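3. How We Wrote (and Rewrote) the One-Pan Recipes

3.1 Where the recipes came from

I started with 868 weeknight recipes from Trakier, the recipe box site I've been using for years, and I kept only the ones that promised dinner in a single pan. That left 78. My co-authors wanted a bigger pile, but I was the one doing most of the cooking, so I won that one! We threw out anything that needed a second pot for the pasta (you'd be surprised how many "one-pan" dinners start with "meanwhile, boil a large pot of water") and anything that called for a store-bought sauce we couldn't find in town.

Every recipe got rewritten in two ways. The short version was the kind of thing my aunt would scribble on a card: brown the onions, toast the rice, add broth, cover, done. The long version spelled out the heat level, the size of the pan, what the food should look and smell like before you move on, and what to do if it doesn't. I tried hard to keep the ingredients and amounts the same in both, because I wanted to know what the words did to the dinner. Salt was the one place I gave in. "Salt to taste" stayed in the short cards and became a measured half teaspoon in the long ones.

3.2 The cooks and the kitchens

We asked home cooks to make 6 dinners each, three from short cards and three from long ones, in an order we shuffled. Most of them cooked at home on their own stoves, with their own beat-up skillets, and that was on purpose. A recipe that only works on a fancy range isn't much use to me on a Friday night with everybody hungry. The rest cooked in our shared kitchen at Boyer, where the burners run hot and the left rear one runs very hot (we put a note on it after the second batch of scorched barley).

Cooks wrote down when they started, when they sat down to eat, and every spot where they stopped and wondered what the card meant. I love those notes. "How golden is golden?" came up so often that we gave it its own code in the spreadsheet. So did "is this a simmer," and so did plain old swearing.

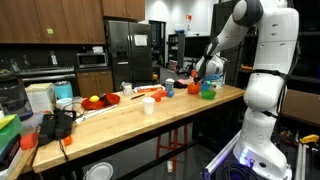 Figure 2. Kitchen workspace with butcher-block table, small colored bowls, and a lemon on a red plate.

3.3 Scoring the dinners

Scoring a skillet of rice is harder than it sounds. We used the Ristura scale, which gives a dish separate marks for doneness, seasoning, and texture, and then we added a mark of our own for whether the cook would make it again. I'd have been happy with just that last one! Two tasters scored each dish cooked at Boyer without knowing which card it came from. The home cooks scored their own dinners, and yes, people are kinder to food they've just stood over for an hour, so we keep the two sets of scores apart all the way through Section 4.

We also had to decide what counts as "on time." Each card listed a total time, and we called a dinner late if it reached the table more than ten minutes past it. Chopping counted. I feel strongly about this one, as I have never in my life met an onion that came already diced. Cleanup didn't count, though several cooks wrote it in anyway, and we've put those times in the Flukolley appendix with the full set of cards.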